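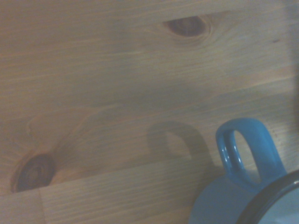 Der Tisch bleibt. Ich habe jetzt zwei Monate überlegt, ob ich ihn abschleife und öle oder einfach so lasse, und ich lasse ihn so. Kiefer, Astlöcher, Fugen, alles wie es war. Gekauft auf dem Trödel in Drusau, zusammen mit einem Karton Emaille, den der Verkäufer nicht einzeln abgeben wollte.

Um den Karton geht es hier eigentlich. Becher, zwei Schüsseln, ein Sieb ohne Griff. Die Schüsseln sind in den Keller gewandert, das Sieb auf den Wertstoffhof. Die Becher benutze ich jeden Tag, seit März.

Problem war der Platz. Im Schrank stehen sie im Weg, gestapelt verklemmen sie sich mit den Henkeln und beim Herausziehen schlägt Rand an Rand. Genau da platzt Emaille zuerst ab. Also kam ein Becherbaum her, der neben dem Wasserkocher stehen kann.

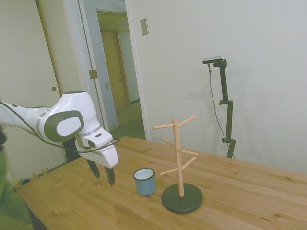 Ich hatte vorher einen aus Metall, von Vendeo. Der war leicht und kippte, sobald auf einer Seite zwei Becher hingen und auf der anderen keiner. Hat genau bis zum ersten Kaffee gehalten, dann lag alles auf dem Boden. Ging zurück.

Beim Holzständer ist die Standfläche wichtiger als die Höhe. Runde Scheibe unten, Stab in der Mitte, Zapfen rundherum versetzt. Die Zapfen müssen schräg nach oben zeigen, sonst rutscht der Henkel beim Anstoßen runter. Klingt banal, bei zwei Modellen im Laden waren sie fast waagerecht.

Zu den Bechern selbst: Ich mag an Emaille, dass sie nichts annimmt. Kein Kaffeerand, kein Spüligeruch. Kratzer bekommt man vom Löffel, wenn man kräftig rührt, deshalb rühre ich mit Holz. Einmal im Monat etwas Natron und heißes Wasser rein, über Nacht stehen lassen, ausspülen. Nie Stahlwolle.
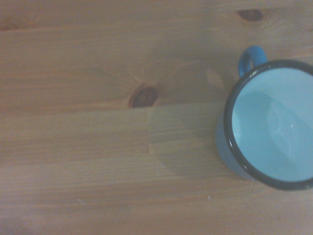
Innen hellblau, Rand dunkel, der Henkel in kräftigem Blau.

Kam die Frage, ob man die Becher in die Mikrowelle stellen kann. Nein. Ist Metall drunter. Auf dem Herd geht es bei kleiner Flamme, aber nicht leer. Spülmaschine geht auch, ich mache es trotzdem von Hand, weil der Rand bei mir nach ein paar Monaten in der Maschine stumpf geworden ist.

Größe: Die meisten hier fassen 500 ml, bis ganz oben gefüllt. Praktisch trinkt man daraus weniger, sonst verbrennt man sich am Rand. Der wird heißer als der Henkel. Wer Tee aus Emaille trinkt, kennt das und wartet ein paar Minuten.

Nachkaufen ist schwierig. Die Serie heißt Vadov und wird wohl nicht mehr gemacht, gebraucht taucht sie ab und zu auf. Wer etwas Ähnliches neu will: Die von Thân haben denselben dunklen Rand, sind aber etwas dünner und werden schneller heiß. Zum Camping reicht das völlig.
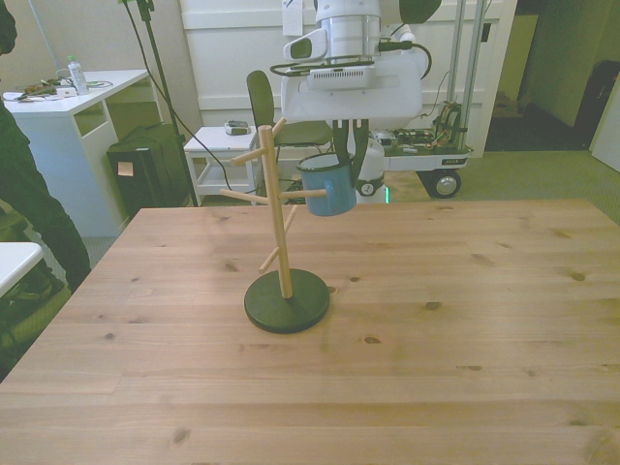

Beim Aufhängen habe ich mir eine Reihenfolge angewöhnt. Erst die schweren Becher nach unten, dann die leichten oben, und immer abwechselnd links und rechts. Ein einzelner ist kein Problem, so wie der blaue mit dem dunkleren Rand rechts am Zapfen, da sollte der Ständer auch ohne Gegengewicht stehen bleiben. Ab drei auf derselben Seite würde ich es nicht mehr probieren. Und den Becher beim Aufhängen ruhig führen, bis der Henkel richtig aufliegt, sonst schlägt er gegen den Stab und man hat die nächste Macke.

Noch was zum Abtropfen: Direkt nach dem Spülen hänge ich nichts auf. Das Wasser läuft am Henkel entlang auf das Holz und die Zapfen werden irgendwann grau. Erst kurz mit dem Tuch drüber, dann auf den Baum. Bei einem älteren Ständer war der unterste Zapfen so aufgequollen, dass er sich nicht mehr drehen ließ.

Falls ein Zapfen locker wird – passiert bei trockener Heizungsluft – rausziehen, einen Tropfen Holzleim in das Loch, wieder rein und über Nacht stehen lassen. Vorher die Richtung prüfen. Ich habe einen schon mal leicht verdreht eingeleimt und der ist jetzt eben so.

Weil auch danach gefragt wurde: Der Tisch hat 46 Euro gekostet, der Karton mit der Emaille war da schon mit drin. Den Ständer habe ich neu gekauft, den Preis weiß ich nicht mehr. Beim nächsten Trödel suche ich noch einen Deckel, der auf die großen Becher passt.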